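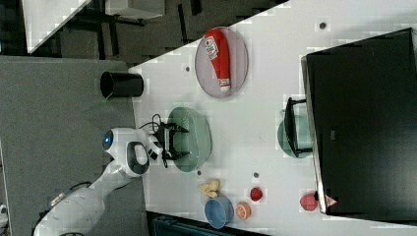

Ticket 340 – arm stops short on table clearing run
Opened 2/22/19 by Friederike Fuchs, Vullismont robotics club
Status: open

Arm halts over the green plate, gripper open, won't close. Console says "grasp timeout" and then nothing. 7 runs today, same thing on 5 of them. Plate task only, the ketchup bottle picks fine with the same script.

Tried so far:
– restarted controller, no change
– swapped Tustik script back to the November version. Worse, it missed the plate completly
– reseated gripper cable at the wrist. Two good runs after that, then the fault came back
– dropped approach height, still hangs

Log has 124 timeout lines, all from the close command. Nothing from the arm joints.

Update: ran open/close by hand from the Lindivier panel with nothing under the fingers. Fine every time. So gripper itself probably ok? Then turned the wrist to the plate angle and did it again – timeout on the second try. Am guessing cable. It loops out a fair way by the wrist and might be pulling when the wrist turns.

Next: clip the cable back along the arm, rerun plate task. If it still hangs will borrow the spare cable from the Mäkelä kit. Pls don't edit the pick script untill I've done this, need one thing changed at a time.

Need it working before team demo, plates are half our points.

Related tickets
Bowl pick slips on rim
Lindivier panel freezes after login
Tustik script won't load saved positions
Spare parts list, Mäkelä kit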